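Plirko Hand-Held Gripper: Set-Up Guide
Section 4. Recording Your First Demonstrations
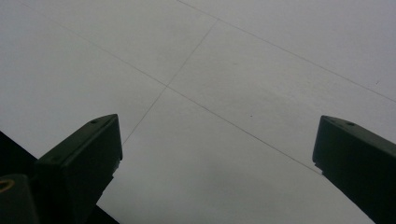

Veronika Trummer wrote in after her first batch that she wished she had slowed down: "My early takes were all rushed, and the policy learned to rush too." Take her advice to heart as you work through this section. Gathering demonstrations is the fun part, and you'll be teaching a skill with your own hands by the end of it!

Before you start
Finish the calibration in Section 3. Clear at least 800 MB of storage for a short practice batch.

4.1 Check the view
1. Hold the gripper in your usual grip and open the fingers fully.
2. Point it up at a plain ceiling. Both fingertips should show dark and sharp against the pale surface, one on each side, with open space between them.
3. Look at the tips. They should sit level with each other. If one rides clearly higher, go back to 3.6 and reseat the fingers.
4. Squeeze and release slowly a few times. The opening value in the Tovska app should follow your hand without jumps.

Note: Straight panel seams overhead are great for spotting a tilted mount or a smudged lens.

4.2 Record a take
1. Set out the object and its target spot.
2. Press Record and hold still until the counter reaches 20 frames.
3. Reach, grasp, move, and release at a calm, even pace.
4. Back away with the fingers open, then press Stop.
5. Tag the take Good, Recovery, or Discard.

Recovery takes are gold. If you fumble a grasp and fix it smoothly, keep it! The model needs to see how a person gets out of trouble.

CAUTION: Keep your free hand out of the space between the fingers while recording. They can pinch.

CAUTION: Do not swing the gripper quickly between positions. Fast turns can break tracking and spoil the whole take.

4.3 How many takes?
For one simple pick-and-place task, aim for 500 good takes. Our own cup-stacking set has 638, and the later ones, where we moved the cups all over the table, made a wonderful difference. Change the starting spot, the height of your hand, and the lighting as you go.

When your batch is tagged, connect the gripper to the dock and continue to Section 5, Uploading and Review.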